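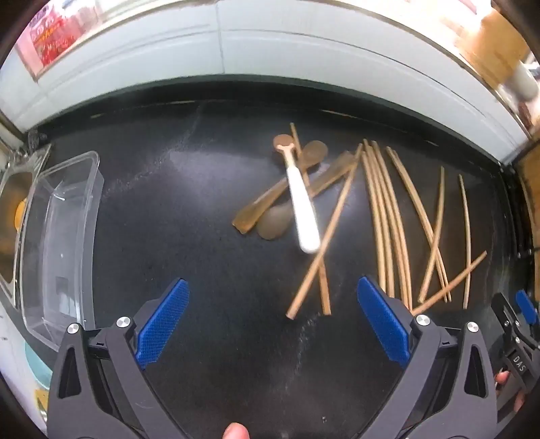
Changing and Aligning the Finger Pads on a Hand-Held Gripper

This page covers pad replacement and jaw alignment on the two-finger hand-held grippers at the chopstick station. Do both grippers of a pair in one sitting. Mixed old and new pads give uneven grip on thin sticks.

1. Open the jaws fully and peel off the old pads from the top down. Scrape off leftover glue with a plastic blade. Metal marks the fingers.

2. Wipe each finger with alcohol and let it dry for 10 minutes.

3. Press the new pads on, textured side facing in. The top edges must line up when the jaws close.

4. Check the pivot screws. Snug is enough – an overtightened pivot makes the jaw stick halfway. If a screw turns freely, back it out and put in a new one.
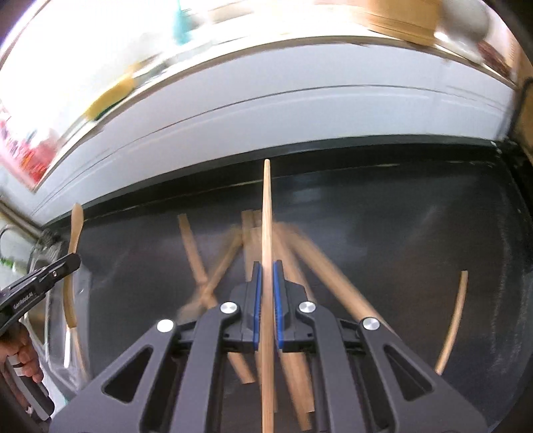 5. Close the jaws on a single chopstick and pull gently along its length. It should not slide or roll. If it tilts, one pad sits too high. Lift that pad and set it again.

6. Open and close the jaws with nothing between them. Both fingers should reach the middle together.

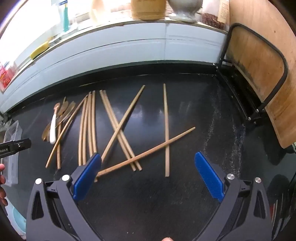 7. Wipe down the work surface before going back to sorting. Dust gets into the pad texture and cuts the grip well before the rubber wears out.

Pads are due at 3000 closes, or sooner if the texture has gone smooth. Write the count and your initials in the station log. Spare pads come from Deepika Thomas.

Last checked 25th May, L. Eglītis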